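How to read a seller's disclosure before you make an offer

5 min read

Quick one today, three closings this week and I'm typing between calls. Buyers keep asking me what to do with the disclosure packet. Most people skim it on their phone in the driveway. Don't. Give it an hour at a table with a pen.

What you need: the full packet (all pages, not the summary), the listing sheet, the inspection report if there is one yet, a highlighter.

Step 1. Check it's complete

Look at the page numbers. Sounds dumb. Last August I had a packet on a ranch house out by Fortin Road, came over with page 9 missing, and page 9 was the water and drainage page. Might have been the scanner. Ask for the missing page in writing and wait for it.

Then check signatures and dates. If there are two owners on title you want two signatures. If the form was signed a long time ago and the house has been off and back on the market, ask for an updated one.

Step 2. Go straight to the "unknown" boxes

Yes and no are easy. Unknown is where I slow down. Somebody who inherited the place and never lived there, fine, lots of unknowns. Somebody who's slept there for twenty years and marks unknown on the age of the roof - ask. Highlight every one and write the question next to it in the margin.

Also highlight blanks. A blank is different from unknown and your agent should send it back to be filled in.

Step 3. Match it against the listing

Put the two side by side. Square footage, year built, number of bedrooms, what stays with the house. Amrit Friesen in our office caught one where the listing had 1,194 square feet and the county record was smaller by the size of the back porch. Seller had closed the porch in. No permit. We still bought it but at a different price, and the buyers knew what they were getting.

Things to match up:
- additions and finished basements, against permits
- appliances included, model by model if you care about them
- sewer or septic
- fences and driveways, against the survey

Step 4. Read the repairs section backwards

Start with the newest repair and work back. Same thing fixed twice? That's a pattern. Two sump pumps in four years, I want to know where the water comes from. Ask for recepts. Ask who did the work and if there's a warranty that transfers, some do and some don't, and some only transfer if you file a form within a set number of days after closing.

Step 5. HOA papers

If there's an association the packet gets fat. You want the budget, the reserve balance, the rules, and the last year of meeting minutes. The minutes are the good part. Special assessments get talked about for months before they hit anybody's bill. Isabelle Nguyen, a buyer of mine at Mavum Court, found a siding project in there and we got the seller to cover her share, $415 a month for the first year. She read every page. I had only read most of them, so thank you Isabelle.

Check the rules on pets, rentals and parking before you fall in love with the kitchen.

Step 6. Write up your questions, one list

One email, numbered, through your agent. Not nine texts. Keep each question short:

1. Basement, page 4: you marked past water. Which wall, what year, what was done?
2. Roof marked unknown. Any invoice or insurance paperwork with a date?
3. Does the shed stay?

Ask for answers in writing. A nice chat with the seller at the showing is a nice chat.

Step 7. Hand the packet to your inspector

Before the inspection, the day before at the latest. Sheldon Lapointe, who does most of mine, marks it up and takes it down to the crawl space with him. If the seller says the furnace was replaced he'll look at the plate and tell you when it was made.

Step 8. Decide what it does to your offer

Three choices really. Offer anyway, offer with a repair or credit, or walk. Small stuff I let go - sticky window, old water heater that works. Foundation, drainage, title, permits, I don't let go. Talk to a real estate attorney if anything touches title or a lot line. I'm not one. And know your deadline, in some contracts you only get a few days after recieving the disclosure to back out, so write it on the calendar the minute it lands.

Forms are different state to state so your packet may be in another order than mine, or be called something else. 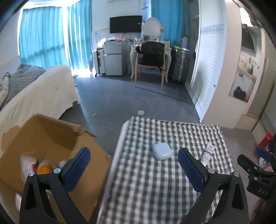

Last bit, keep the whole thing after you close. Paper copy and a scan, with your list of questions and the answers stapled on. You'll want it when you fill out your own form as a seller someday, and if something they marked "no" turns up in the first winter, it's the first thing the attorney will ask you for.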